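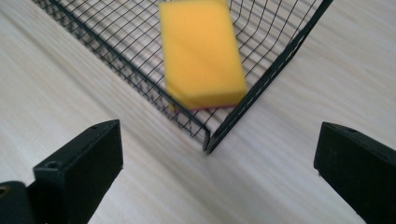
6. Checking the hand gripper on a bench task

Do this check after fitting the fingers (section 5) and before recording with the Skernido handle.

1. Set a wire basket and a dish sponge on a bare table.
2. Switch on the handle and wait 60 seconds for the camera exposure to settle.
3. Squeeze the trigger fully. The finger tips should meet along their whole inner face. If they meet only at the top, loosen the finger screws, press the fingers together and retighten.
4. Pick up the sponge, hold it over the basket and open the fingers. Repeat 7 times.
5. Open the log in Rarngate. The closed reading should be 2,000 or less, and the open reading 2,234 or more.

Note: Fast moves blur the picture. If the sponge is smeared in most of the clips, move more slowly or add a lamp.

Caution: Keep loose sleeves and the USB cable clear of the basket wires.

Caution: Do not overtighten the finger screws. Printed parts crack at the screw holes.

If a reading is out of range, go back to section 5, step 3.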